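Clullari 70 Key Lockbox for Home Showings

If you list houses for a living, you already know the sound of an agent calling from the front step to say the box won't open. The Clullari 70 is the first lockbox in years that we've been happy to hang on our own listings, and we love it!

It's a push-button box with a shackle that fits over most door knobs, gas pipes and porch rails. The buttons are big enough for gloved fingers (we open ours every February morning in the snow), and the door drops down on a hinge, so the keys don't fall out into the flower bed. 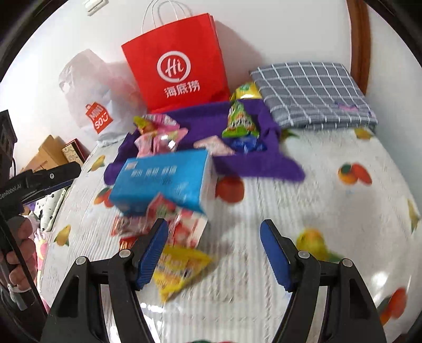
Table with a red shopping bag and folded gray cloth

Inside there's room for five house keys plus a garage remote. The 70 stores up to 13 visitor codes, and you can drop one after a showing without touching the rest. The log keeps the last 364 openings with date and time — sellers really like seeing that list.

Weight: 13 ounces
Battery: one 9-volt, not included
Shackle: comes off with the owner code
Price: $189, spare shackle included

The older Vandent shackles fit too, so hang on to them if you're moving up from that box.

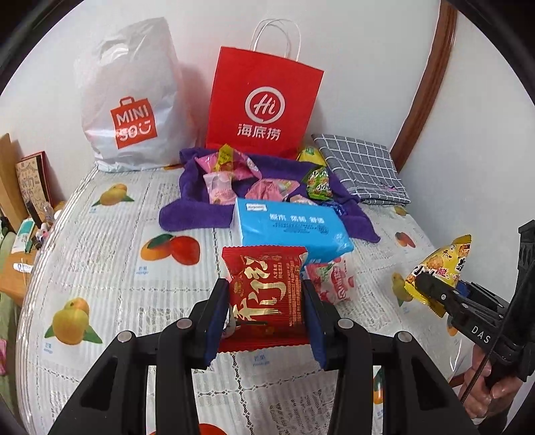 Walid Kassab wrote to tell us he has four of these on vacant condos and the only thing he'd change is the cover flap, which "gets stiff when it's really cold." A little silicone spray on the hinge fixed it for him, and we've started doing the same on ours.

Related items
Vandent Shackle Cover
Baran Yard Sign Frame, Steel
Dodby Open House Flag Kit
Clullari Key Tags, Pack of 70

Contact us | © 2018 Baran Listing Supply | Back to top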